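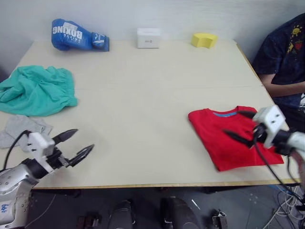
Tahsin Kanagaratnam wanted to know whether one table could take both the clean clothes and the odds and ends that come back from the gym, and whether there would still be space left to fold a shirt. For most homes the answer is yes, if the small things go along the back and the clothes stay at the front.

## Uvano Folding Table, light cream

The Uvano is a flat work table for sorting and folding clothes. It has a light cream top with a thin wooden edge and is meant to stand with its long side against a wall. It has no drawers, shelves or raised lip, so a sleeve or a waistband can hang over the side while you work on the rest.

We sell it through Maketti and from our own stockroom. The current version replaced the older gray one in February.

### Using the table

The back edge is the best place for things that don't need folding. A boxing glove, a small white box and a yellow sponge fit there in a loose row with bare tabletop between them. Cloths and shorts can wait on the left until you get to them.

Fold on the right, near the front. A T-shirt goes neckline to the back, sleeves in, then up from the hem. Red and other strong colors show up well against the cream top, and so does lint, so wipe the surface before you start on dark clothes.
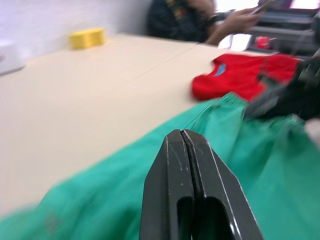

*Teal-green garment with gathered elastic waistband, red shirt beyond. The seam in the tabletop is visible.*

Garments with elastic take a little longer. Lay the waistband flat first, smooth the legs down from it, and fold one leg over the other. The puckered part will not lie completely flat – leave it, and put it at the top of the pile.

### The seam

The top is made in 2 sections that meet in a straight line. You can see the line in some light. Fine knits and anything with a loose thread should be pulled across it slowly. If the sections sit unevenly after assembly, loosen the bolts underneath, press both halves down and tighten again.

### Care

- Wipe with a damp cloth and dry it afterward.
- Use mild dish soap for marks on the cream surface.
- Keep hot irons off the top. An ironing pad is sold separately under the Pakzad name.
- Don't leave damp clothes on the wooden edge overnight.

### Ordering

| | |
|---|---|
| Item number | 272 |
| Color | Light cream |
| Assembly bolts | 8, supplied |
| Delivery | Flat, in one carton |

Spare bolts and replacement edge strips can be ordered from Howard Oakley at the parts desk. Give the item number and say which side the strip is for.

Page last changed 25 September 2022.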